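Print this page
E-mail this page to a friend

Frequently Asked Questions – Lost Property at Dundance Guest House

Where is lost property kept?

Everything found in the bedrooms, the dining room and the garden goes to the office behind the front desk. Items found in the parking lot go there too. We don't keep anything in the housekeeping closets overnight, so please don't ask the cleaning staff to look for you.

I left something in my room. What should I do first?

Call the front desk or fill in the form on the Contact page. Give us your room number, the dates you stayed and a description of the item. "Black charger" matches most of what is in the drawer, so add the make, the cable length or any marks you remember. If you are still in Mernby, come by in person between 8 a.m. and 9 p.m.

How soon will I hear back?

Within 24 hours in most cases. In August it can take longer, as the house is full and rooms are turned over quickly. You will get an answer either way, including when we have found nothing.

Can you let me back into the room to look?

Only if the next guest has not checked in. Once the room is occupied, we will ask that guest to look, and we will check it again ourselves when they leave.

Where do things usually turn up?

In the bed, more than anywhere else. Earrings, bracelets, hair ties and glasses get folded into the sheets when people pack on top of them. Pull the covers all the way back before you go. Then check the outlet behind the nightstand, the hook on the bathroom door and the safe.

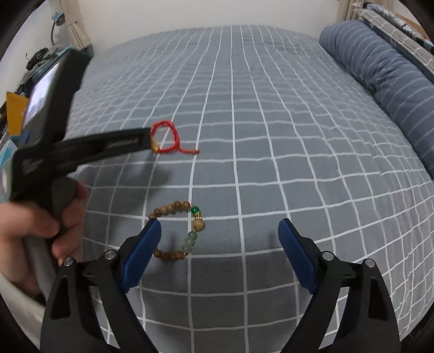 A beaded bracelet on a bed sheet.

Small items like jewelry go into a sealed envelope with the room number and the date written on the front. They are kept in the locked drawer, apart from clothing and chargers.

How long do you keep things?

Most items are kept for 4 months. Passports, ID cards and bank cards are handled differently. We try to reach you right away, and if we can't, they go to the police station in Mernby. Opened food and drink, toothbrushes and used toiletries are thrown out the same day.

What happens to unclaimed items?

Clothing, books and umbrellas go to the thrift store next to the Bollard, the pub at the bottom of the hill. Phones and laptops are sent for recycling after being wiped. Cash goes into the lifeboat collection box.

Can you mail my item to me?

Yes. You pay the postage plus a handling fee of $3. We send you a payment link and mail the package on the next working day. For anything weighing over 900 grams we use a courier and will give you the price before we send it. We can't mail perfume, aerosols or loose batteries.

Can a friend pick it up for me?

Yes, if you e-mail us the friend's name first. They will need to show photo ID and sign the book at the desk.

I found something that isn't mine. Where do I take it?

Hand it in at the front desk and say where you found it. If the desk is closed, use the slot in the office door for anything small enough to fit – please don't leave items on the counter.

I think I left my things at breakfast. Is that the same office?

Yes. The dining room is cleared at 11 a.m. and anything left on the chairs comes to us. Dinner at Tôn, the restaurant on the ground floor, is run as a separate business. They keep their own box behind the bar, so ask them directly after 5 p.m.

Are you responsible for items I leave behind?

No. We look after what we find as carefully as we can, but we can't accept liability for property left in rooms or shared areas. Your travel insurer may ask for a letter saying that the item was reported missing. The front desk can write one for you at no charge.

Print this page
E-mail this page to a friend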